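4. Running the two-arm demo on an open day

I wrote the first version of this section after our open day in January, when I did nearly everything in the wrong order and had forty-odd minutes of people watching me read my own notes. Þórey Lykkegaard has been through it since and put her corrections in, so where it sounds sensible, that's her. It covers the flask demo only. If you're showing the clothes-folding bench, go to section 5, and for the guided walk round the room ask Elínborg Overgaard for the route card.

You'll need the Wadell control laptop, the demo flask with its cap, the plastic basket, the visitor sheet and a cloth. The charger for the laptop lives in the Nemenwood drawer with the spare fingertips. Please put it back there!

4.1 Before anyone comes in

1. Switch on the arms and leave them alone while they start up. It feels like ages. Don't press the button again, you'll only make it start over.

2. Log in to the laptop and open Padilla. If it asks whether you want the last session, say no. The last session is whatever somebody was tinkering with the night before and you don't want that in front of a school group.

3. Check both emergency stops. Press each one, see that the arms go slack in Padilla (the two bars turn grey), then twist to release. I do the left one first and then the right, every time, so I can't lose track of which I've done.

4. Look at the fingertip pads. If one is peeling or has gone shiny, swap it now. A shiny pad will hold an empty flask perfectly well and let you down with a full one.

5. Fill the flask. We use water with a drop or two of food colouring, and you want it well below the neck. Screw the cap on by hand, firmly, then turn the whole thing upside down over the sink.

Caution: coloured water only. I know it looks more impressive with something out of the chemistry cupboard, and I've been asked more than once. Please don't.

6. Run the routine once all the way through with the doors shut. Set the speed to 90 for this run. If the flask goes back where it started, you're ready.

4.2 Giving the demo

7. Drop the speed to 700 on the slow scale. (Yes, the slow scale runs the other way and the bigger number is the gentler one. I have complained to Nunar about this.) People can follow what's going on and you have time to talk.

8. Ask everyone to stay behind the floor tape, and wait until they have. Small children can come to the front as long as an adult is with them.

9. Press Start in Padilla and step back to your side of the table. The left arm goes first. It closes on the neck of the flask, just under the cap, and lifts. The right arm waits with its fingers open until the left one has stopped moving.

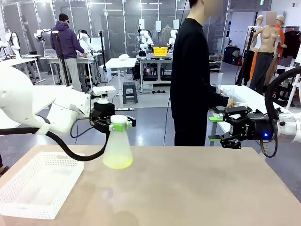 10. Let it finish the lift before you start explaining. I used to talk straight over this bit and people missed it, and then they'd ask me to run it again, and by then the next group was at the door. Now I keep quiet until the arm has settled and then I say my piece.

11. When the right arm comes across to take over, point out the pause. Both grippers have hold of the flask for a moment and the left one won't open until the right one reports that it's gripping. Visitors love this. I think it's the best part of the whole afternoon, though Þórey says it's the part I go on about for too long.

12. If the routine stops halfway, don't reach in. Press Hold, read what the laptop says, and tell people what you're reading. They really don't mind. I had a grip fault in front of a whole group of retired engineers and it was the most fun I had all day.

Caution: nobody's hands go near the table while the Padilla bars are green. That includes yours, and it includes "just straightening the flask".

Note: the routine can be run 3 times in a row before it asks you to check the flask position. Say yes only after you've had a look. The flask creeps a little each time it's put down, and by the fourth go the gripper may close off to one side.

4.3 Things people ask

You'll get the same handful of questions, so it's worth having answers ready. Is it strong enough to crush the flask? It could squeeze a good deal harder than it does, and the grip force is set low in Padilla (page 4 of the settings, if you want to show them). Does it know what's in there? No. Can I have a go? Not on this table, but there's a practice controller by the entrance and Elínborg will happily help them with it.

If you get one you can't answer, write it on the back of the visitor sheet with an email address. I do reply to all of them, eventually.

4.4 Packing up

13. Send both arms home from the laptop and wait for the chime.

14. Take the flask out, empty it in the sink and leave it upside down on the rack with the cap off. If it's left capped overnight with colouring in, it stains.

15. Wipe the table and the fingertips with the damp cloth. No spray on the grippers.

16. Close Padilla, then shut down the laptop, then switch off the arms, in that order.

17. Fill in the log. Date, your initials, how many runs, any faults. "Fine" doesn't count as an entry, and yes, I'm looking at my own page when I say that.

Section last changed 2023-10-08. Steps 7 and 12 are new.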